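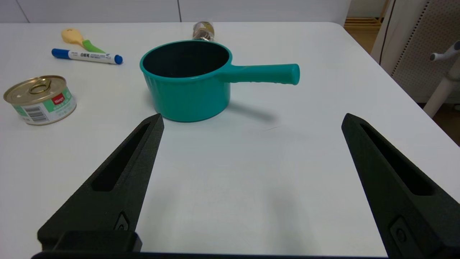

## Talking across the strait: an interview with Trefor Jarman

Trefor Jarman served as secretary to the Kornum and Vonel boundary talks from their opening session until the signing of the joint text. He now holds the Llewellyn Fellowship in Regional Diplomacy at the Plustley Institute, where he is preparing a history of the negotiations. He spoke to the Institute's bulletin on the conduct of the talks, the part played by smaller governments in regional bodies, and the work that remains to be done on the agreement.

The dispute between the two governments was an old one. It concerned the waters between the Kornum coast and the Vonel islands, and in particular which side could license fishing and charge harbour dues on the sandbanks in the middle of the strait. Both governments relied on a charter of 1583, which gave the banks to whoever "keepeth the light" there. The light was moved several times in the following centuries and finally went out of use.

Mr Jarman was asked whether so old a document could be of any use to modern negotiators.

"It was of great use, although I doubt the lawyers on either side would thank me for saying why," he replied. "Each delegation arrived with a long paper on the charter. They had spent years on those papers. If we had told them on the first morning to put the charter away, they would have felt that their work was being thrown out, and they would have gone home. So we heard both papers in full. It took most of a week. After that they were willing to talk about fish."

The secretariat was deliberately kept small. It had two legal officers, one appointed from each side, and a translation desk which worked late on most evenings of the session. Mr Jarman said that the size of the office had been criticised at the time, particularly by members of the Vonel assembly, who believed that a larger staff would have produced a text sooner.

"I have read that criticism and I understand it. A bigger office would have written more. The draft we inherited from the earlier round ran to 100 pages, and very few of the ministers had read it to the end. One of them told me so quite openly. We cut it hard, and the parts that were cut were mostly definitions of things which fishermen and harbour masters had no trouble recognising."

### The question of who sits at the table

A recurring difficulty was attendance. The regional council, which had offered to host the talks, wished to seat all of its members as observers. Kornum supported this. Vonel, as the smaller party, objected strongly, and for a time declined to send anyone above the rank of deputy secretary.

Mr Jarman believes that the objection was reasonable, though badly explained.

"The Vonel view was that a full room favours the party with more friends in it. They had watched earlier council meetings where the host decided who was invited and who was left standing outside, and where the whole of the press coverage was about the guest list. They did not want that. What they said in public was that the chairs were too close together, or something of the kind, and it made them look petty. I wish they had simply put the real argument."

The matter was settled by holding the sessions in private and giving the council a written report at the close of each. Mr Jarman drafted those reports himself. He described them as the dullest documents he has ever put his name to, and said that this was their purpose. No member of the council complained of being surprised, and no newspaper found a sentence in them worth quoting.

Asked whether private sessions were consistent with the council's published commitment to openness, he was more careful.

"There is a fair case against what we did. People who live by those waters had a right to know what was being offered in their name. I think we should have gone to the harbours earlier, and I have said so to both governments. We held public meetings once there was a text, and by then the text was difficult to alter. At the meeting in the Vonel ferry hall a woman stood up and asked which paragraph she was allowed to change. I did not have a good answer for her."

### Larger neighbours

The interview then turned to the interest taken in the strait by larger powers outside the region. During the final year of the talks, offers of technical help, survey ships and money were received from several governments. Some of these offers were accepted.

Mr Jarman declined to discuss individual offers. He was prepared to say how they had been handled.

"Every offer was read aloud to both delegations at the same time. That was a rule from the start, and I would recommend it to anyone. The trouble with help is usually that one side hears of it first. If Kornum learns over dinner that a survey ship is available, and Vonel learns it from the wireless the next day, then the survey is worthless before the ship has left port. Nobody will trust the depths."

He does not share the view, often heard in the council, that small states are bound to be pushed about by large ones in matters of this sort. In his experience the larger governments were often poorly informed about the strait and content to be told what would be welcome. The pressure that worried him came from closer at hand. Elections were due in Kornum before the text was complete, and two of the parties had promised their supporters that the banks would never be shared.

"They were not shared, if you read the agreement closely. They are managed under a joint licence, and ownership is left where it was. I know there are people who regard that as a trick of wording. My own opinion is that the boats are out and the patrols have stopped following them, and I would accept a good deal of clumsy wording for that."

### What remains

The agreement provides for a standing commission with its seat alternating between the two sides. The commission has met, but its rules of procedure have yet to be adopted, and the post of chief inspector has been vacant since December. Mr Jarman was asked whether this should be a cause for concern.

"Yes, I think so. The rules are a small matter and will be dealt with. The inspector is more serious. The licence depends on somebody being able to go aboard a boat from either side and look at the catch, and to be believed afterwards. At present the work is done by the harbour staff, each for their own fleet. It is going on quietly enough, but the first bad season will test it."

He was also critical of the arrangements for keeping the records of the talks. The papers of the Kornum delegation were passed to the national archive in good order. Those of the Vonel delegation are divided between the foreign office and the former members' own homes, and there is no full list. He has asked both governments to agree a common date on which the papers may be opened to readers, and has been told that the request is under consideration.

His history will cover the earlier, failed rounds as well as the talks he attended. He expects the chapter on the failed rounds to be the longest, and he has asked that any former delegates or interpreters who kept notebooks from that period write to him at the Plustley Institute. Notebooks will be copied and returned, and names will be withheld where this is requested.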